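3.2 Collecting the demonstrations

All demos were recorded on the Patwood bench, two arms, one operator on the leader handles. The task is switch sorting - push-button switches go from the middle of the bench into the yellow or the red tray. Start layout is reshuffled by hand before every episode. We kept 308 episodes, 60 held out for validation. Episodes where the operator froze for more than 8 seconds were thrown out, same rule as in the Garon set. 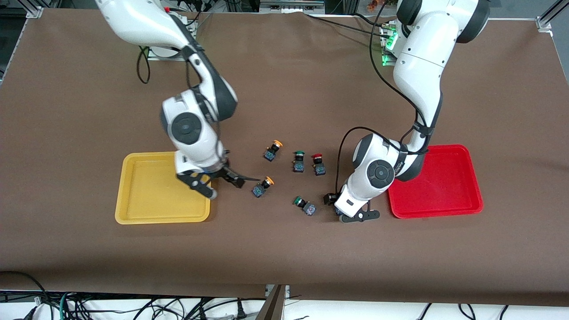

Figure 5. Switch sorting, both arms over the work surface, trays empty.

Why remote control and not moving the arms by hand? Hand guiding two arms at once takes two people, and their timing drifts apart. With the leader handles one person drives both, so the recorded joint paths stay in step.

Operators got one practice session, no script. Which arm takes which switch was left to them, so teh data is mixed on that point - see Section 4. Gripper commands were logged seperately from joint targets.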